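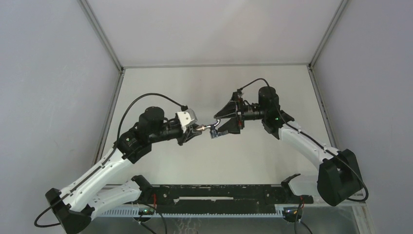 6 Montage und Dichtheitsprüfung des Eckventils

Dieser Abschnitt beschreibt den Einbau des verchromten Eckventils Rakex unter dem Waschtisch oder unter der Spüle. Bitte lesen Sie zuerst alle Schritte bis zum Ende und fangen Sie dann mit der Arbeit an.

Das Ventil wird einbaufertig geliefert. Der Griff ist schon auf der Spindel befestigt und muss für die Montage nicht abgenommen werden. Dichtband und Anschlussschlauch gehören nicht zum Lieferumfang.

ACHTUNG: Vor dem Beginn der Arbeit ist die Hauptabsperrung der Wohnung zu schließen. Arbeiten Sie nie an einer Leitung, die unter Druck steht.

6.1 Vorbereitung

1. Schließen Sie die Hauptabsperrung und öffnen Sie den nächsten Wasserhahn, bis kein Wasser mehr kommt. Lassen Sie diesen Hahn während der ganzen Montage offen.

2. Stellen Sie einen Eimer unter den Wandanschluss. In der Leitung kann noch Restwasser stehen.

3. Drehen Sie das alte Ventil gegen den Uhrzeigersinn heraus. Halten Sie dabei das Rohr in der Wand fest, soweit es zugänglich ist.

4. Reinigen Sie das Innengewinde der Wand mit einer kleinen Bürste. Reste von Hanf oder altem Dichtband müssen vollständig entfernt sein.

5. Nehmen Sie das neue Ventil aus der Verpackung und schauen Sie das Gewinde rundherum an. Die Gewindegänge müssen sauber und ohne Kerben sein. Schauen Sie auch in die Öffnung hinein und entfernen Sie lose Verpackungsreste.

Hinweis: Die Chromfläche zeigt jeden Fingerabdruck, dieses ist kein Mangel. Für die Reinigung genügt ein weiches Tuch.

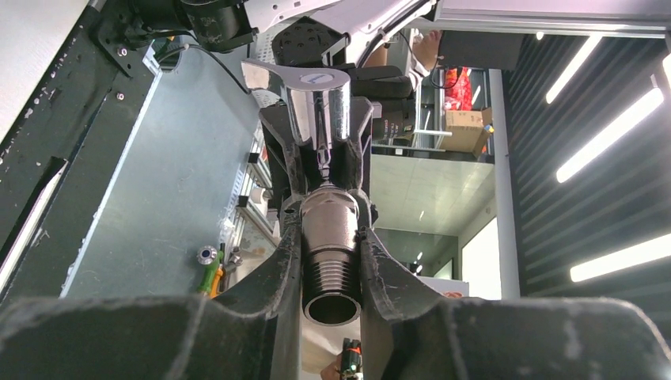
Abb. 2: Eckventil, Griff oben, Gewindestutzen unten

6.2 Einschrauben

1. Rauen Sie das Außengewinde leicht auf, falls es sehr glatt ist. Dichtband rutscht sonst beim Eindrehen nach hinten.

2. Wickeln Sie das Dichtband in der Drehrichtung des Gewindes auf. Der erste Gewindegang vorne bleibt frei. Kein Band darf in die Öffnung hineinragen.

3. Setzen Sie das Ventil gerade an und drehen Sie es von Hand ein. Lässt es sich nur schwer ansetzen, dann sitzt es schief. Nehmen Sie es wieder heraus und beginnen Sie neu.

4. Schieben Sie die Rosette vor dem Festziehen auf, wenn Sie eine verwenden möchten. Nachher ist es nicht mehr möglich.

5. Ziehen Sie mit dem Schlüssel noch ungefähr 2 Umdrehungen nach, bis der Abgang in die gewünschte Richtung zeigt. Legen Sie ein Tuch zwischen den Schlüssel und den Chrom.

VORSICHT: Benutzen Sie niemals den Griff als Hebel zum Einschrauben. Die Spindel kann sich dabei verbiegen, und das Ventil schließt dann nicht mehr richtig.

Hinweis: Drehen Sie das Ventil nach dem Festziehen nicht zurück, auch nicht ein kleines Stück. Muss die Stellung korrigiert werden, ist das Dichtband zu erneuern.

6.3 Prüfung

1. Schließen Sie das neue Ventil mit dem Griff. Drücken Sie nicht mit Gewalt über den Anschlag.

2. Halten Sie den Eimer unter den Abgang und öffnen Sie die Hauptabsperrung langsam.

3. Trocknen Sie die Verbindung an der Wand mit Papier ab und warten Sie 60 Minuten. Danach legen Sie ein frisches Papier an. Es muss trocken bleiben.

4. Ist die Verbindung dicht, spülen Sie das Ventil kurz in den Eimer durch und montieren Sie danach den Anschlussschlauch.

5. Öffnen Sie das Ventil und kontrollieren Sie auch die Verschraubung von dem Schlauch.

Tritt an der Wand Wasser aus, so schließen Sie die Hauptabsperrung und wiederholen Sie den Abschnitt 6.2 mit neuem Dichtband. Tritt Wasser an der Spindel aus, senden Sie das Ventil bitte an Ihren Händler zurück. Öffnen Sie das Oberteil nicht selbst, die Gewährleistung geht sonst verloren.

6.4 Pflege

Bewegen Sie den Griff 2 Mal im Jahr ganz zu und wieder ganz auf. So setzt sich kein Kalk an der Spindel fest. Scheuermilch und säurehaltige Reiniger sind für die Oberfläche nicht geeignet.

Stand der Anleitung: 2021-04-27

Startseite | Produkte | Anleitungen | Ersatzteile | Händlersuche

Wijaya Armaturen, Niederlassung Stosutville | Kontakt | Impressum | © Wijaya | Nach oben

Diese Website verwendet Cookies. Mit der weiteren Nutzung stimmen Sie dem zu. Einstellungen | Akzeptieren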